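We use cookies to remember your preferences. Accept | Manage settings

Bread from a cold kitchen: talking rye with the baker at Wola

Feb 3, 2024

The first thing the baker at Wola wanted me to do was smell the starter. I hadn't even taken my coat off! It smelled of green apples and a little bit of beer, and I said so, and that was clearly the right answer, as I got a slice of the dark loaf straight away with far too much butter on it.

I've been buying that loaf every week since September and failing to make anything like it at home, so I came with a long list of questions (and a notebook that is now mostly flour).

"Everyone comes in here scared of rye," she told me. "They've baked wheat, they've learned to knead, they're proud of it, and then they put their hands in rye dough and it's mud. They think they did something wrong. It's supposed to be mud."

That was me exactly. My first rye went in the trash after 2 hours of kneading, and when I confessed this she laughed so hard she had to put the bread knife down. You don't knead it, she explained. You stir it with a wet spoon until you can't find any dry flour, and then you leave it alone.

The Wola loaf, which goes by the name Kekix on the chalkboard (she wouldn't tell me why, only that it was a joke from culinary school), starts the night before. She takes 100 grams of starter and feeds it with 200 grams of whole rye flour and 200 grams of water, covers it, and goes home. By morning it has domed up and cracked on top like dry ground.

"People ask me how many hours. I don't know your kitchen! Mine is freezing. Look at the top. If it's cracked, bake. If it's smooth, go have coffee."

I asked if the cold was a problem, and she got really excited at that. The old bakery she trained in was hot all year and the sour would race ahead of her, so the bread came out sharp and a bit gummy. In a cold room everything slows down and she gets a rounder flavor, almost like malt, without adding any malt at all. She does put in a spoonful of dark honey. She also scalds part of the flour with boiling water and lets it sit until it turns sweet, and she made me taste that too, from the bowl. It's like porridge with caramel in it. I could have eaten the whole thing.

Then the seeds. She toasts sunflower and pumpkin in a dry pan, soaks them while they're still warm, and drains them very well. "Wet seeds, wet crumb," she said, tapping the bottom of a loaf. "If you only remember one thing from today, drain your seeds."

The loaves bake in lidded pans for 56 minutes, a number she arrived at after a lot of bad bread. At 55 the middle sticks to the knife, she claims, and I chose not to argue. Then comes the part I've always cheated on, the waiting. She wraps each one in a linen towel and doesn't cut it until the next day.

"The first day it's not bread yet. It's still deciding."

I asked what she'd tell somebody starting from nothing. Buy fresh flour, she said, and less of it than you think you need. Hers comes from a small mill called Blöndal, and it's ground coarse enough that you can feel it between your fingers. Store it in the freezer if you bake once a month. And use a small pan the first few times, so you aren't stuck with a giant brick.
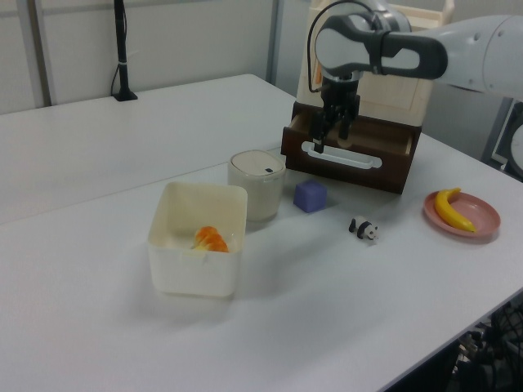
Zoran wrote in after I shared a bit of this in our baking group to say that the towel step never worked for him until he let the loaf cool completely on a rack first, as his crust kept turning leathery. I passed this along to Wola and she agreed with every word. She cools hers on a rack too, she'd simply forgotten to mention it!

We finished with leftovers, because I always have a stale end sitting around. She crumbles hers, fries the crumbs in butter with brown sugar, and spoons them over whipped cream and sour cherries. In spring the same crumbs go on a little dessert she calls Nula, with yogurt and rhubarb, and I've already put in my request for the first bowl.

My own sour is on the counter as I type this. The top is still smooth, so I'm having coffee.

14 comments | 37 shares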